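About Brerley Track and Field School

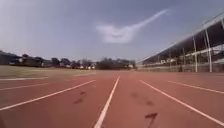 Page last changed: 24th May

Brerley is a small private day school for students in grades 6 through 12. We opened in 2000 in a rented wing of the old Simard mill and moved to our own building on Tumden Road after the second school year. The name has confused people from the start. We teach a full academic program, and every student also trains in one or more track and field events. A student doesn't have to be fast to come here.

The school day

Classes start at 8:15 and end at 2. Training follows, and students are picked up or take the bus home afterward. Younger students train on three afternoons a week and older students on four. On the remaining afternoons the library and the art room are open for homework, and teachers are in their classrooms for extra help.

Everyone takes English, math, science, history and a language, which is either Spanish or French. Music and art alternate by semester. In the upper grades students can add statistics, anatomy or bookkeeping. Homework is set on most nights but not on the night before a meet. We send written reports home twice a year, and parents can ask for a meeting at any other time through the front office.

Class size

Classes have up to 48 students only for shared lectures in the hall. Regular lessons are much smaller, and the math and language groups are arranged by level, so a student may sit with others a grade above or below.

Training

New students try sprints, distance, jumps and throws during the first semester. After that they choose a main event group and can change groups at the end of any semester. We don't cut anyone from training. Places at meets are limited by the host's rules, and the coaches post entries on the board outside the gym on the Monday before.

Our red track is what most visitors ask about. Outside groups may apply to use it on weekends. Please write to the office well ahead, as spring dates fill early. Dogs, bikes and strollers are not allowed on the lanes.

Our main rival is Warnilov Academy. The two schools meet every spring, and the host provides lunch for both teams.

Meals and buses

Lunch is cooked in our kitchen and is included in tuition. Please tell us about food allergies on the enrollment form, even if your child brings lunch from home. We run 3 bus routes, covering Tumden, Simard and the east side of Brerley. Route maps and stop times are mailed in July and are also available at the front desk.

Tuition and aid

Tuition is billed in 2 payments, one before each semester. Training kit is included, but shoes are not. The office keeps a shelf of outgrown spikes in good condition, and families are welcome to take a pair or leave one. Aid is based on family income and has no connection to athletic results. Aid forms are separate from the application and have to be filed again each year.

Visiting

Tours are held during the school year on weekday mornings. Park in the lower lot and sign in at the front desk. Students who are thinking of applying can spend a day in classes and stay for training if they bring sneakers and a signed permission form.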